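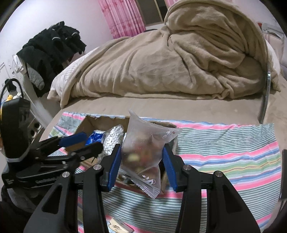 **Household tips / Recording at home / Packets, pouches and small boxes**

This page is intended for contributors who record everyday tasks with the hand-held grippers on behalf of the Durndale home tasks programme. It concerns one task only, the sorting of small packaged goods into and out of an open box. Contributors are asked to read it before the first session and to keep it to hand during the work.

## Preparing the surface

A bed, a table or a clear stretch of floor may be used. Where a bed is chosen, a cloth should be spread beneath the box. Striped and patterned cloths are welcome, and contributors need not look for a plain one. The programme wishes to learn from homes as they are kept, and a ripple in the fabric should be left where it falls unless it tips the box over.

Bedding, clothing and curtains in the background may remain in place. Letters, bank cards and anything bearing a home address should be put in another room.

## Choosing the box and its contents

An ordinary cardboard box with the top open is suitable. Torn or uneven edges do no harm, provided that no staples are left in the card. The sides should be low enough for both grippers to reach in without the arms resting on the rim.

Contents should differ in feel and in stiffness. A bag of cotton swabs, a shiny packet and a frosted pouch make a good mixture. Sealed food pouches may be used if they are within date and will be eaten afterwards. Glass, blades, medicines and opened liquids are not accepted.

No more than 18 articles should be placed in the box at one time. Beyond that number the lower items are seldom reached.

## Handling soft packaging

1. Open the fingers wider than the package before moving towards it.
2. Bring one pad to each side and close slowly. Film creases easily, and a quick squeeze pushes the contents to one end.
3. Take hold of the body of the pouch. Crimped seals are thin and tend to slide between the pads.
4. Lift until the package is clear of the box, pause for a moment, and then set it down on the cloth.
5. Use the second gripper to steady the box or to part neighbouring items. It should not pull against the first.

If a package is dropped, pick it up with the gripper and carry on. Such recordings are kept, as recovery from a slip is among the things the system is being taught. A recording should be stopped only if a bare hand has entered the box.

## Care of the equipment

Wipe the blue pads with a barely damp cloth at the end of each session and let them dry before storage. Flour, lint and hand cream all reduce their hold. Pivot screws should be checked by eye; contributors must not tighten them. Cables are to be kept behind the wrist and away from the folds of the cloth.

Sessions should last no longer than 7 minutes, with a rest between them. Ileana Mocanu, who looks after contributors in the Betine area, has asked that aching wrists be reported at once.

## Filing

Mark each session with task code 61 and note in a few words what the box contained. Items need not be listed by brand. Replacement pads may be requested from Maricica Olteanu, quoting form 1008. Requests received in September will be met after the stores have moved to Tanine.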